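Fault thread, February, cell 2 at Mensah. The gripper stopped releasing force when it should have. Notes here while the logs are fresh. 1/12

2/ Setup: two-finger parallel gripper, Fomura controller, wrist camera, pick policy running at the stock rate. The task is clearing light disposables off a tabletop. Lids, tissue, film. Low mass, low stiffness, awful contrast.

3/ Fault code 1459, "force limit not confirmed." The manual gives it one line. It means the controller asked the gripper for a force reading and didn't get a valid one inside the window.

4/ The window is 200 ms. Default behavior on timeout is to hold the last command. If the last command was "close," the fingers keep closing.

5/ On a rigid part you'd never notice, because the position check stops the motion. On a thin plastic lid there's nothing to stop against. The fingers go to full travel and the motor sits at its current limit.

6/ First occurrence was at 2:40 in the afternoon, cycle 377 of the run. The arm held a closed grip at table height until I hit the stop. No injury. One operator had a hand inside the marked zone, reaching for a dropped part. That makes it a safety report, whatever the damage.

7/ I pulled the log. There were 17 late readings before the one that tripped the fault. All of them came during image upload from the wrist camera. The camera and the gripper share a bus through a Drernia hub. Big frames go out, small force packets wait.

8/ The hub has a priority setting. It ships off. The install sheet doesn't mention it. I've asked for that to be fixed.

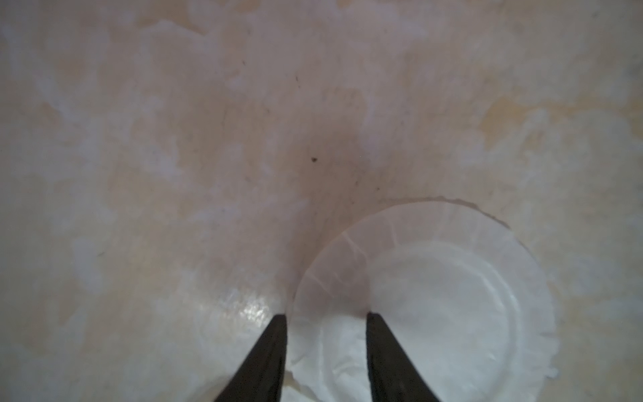 What should the gripper do when a force reading goes missing?
Stop and drop to zero motor current, then wait for a manual reset. Opening on its own is also a hazard if there's something heavy in the fingers.

9/ Changes made so far: timeout action set from "hold" to "stop, zero current." Priority on for the force channel. Camera frames cut to half size. The policy doesn't seem to care about the smaller frames, but I haven't run the pale-on-pale cases yet.

10/ The Prunatent safety relay did its job. The stop button cut power to the gripper as wired. The gap is that the relay only listens to the button and the gate. A controller fault never reaches it. I'm adding a fault output to the relay input.

11/ If you run the same controller, check parameter group "comm loss" before you check anything else. Firmware updates put it back to default. Ours had been changed once already, according to an old setup note, and an update wiped it.

12/ Cell 2 stays at reduced speed with the gate locked until the relay wiring is done and tested. I'll post the bus timing plots when I have a clean run with the cable pulled mid-grip.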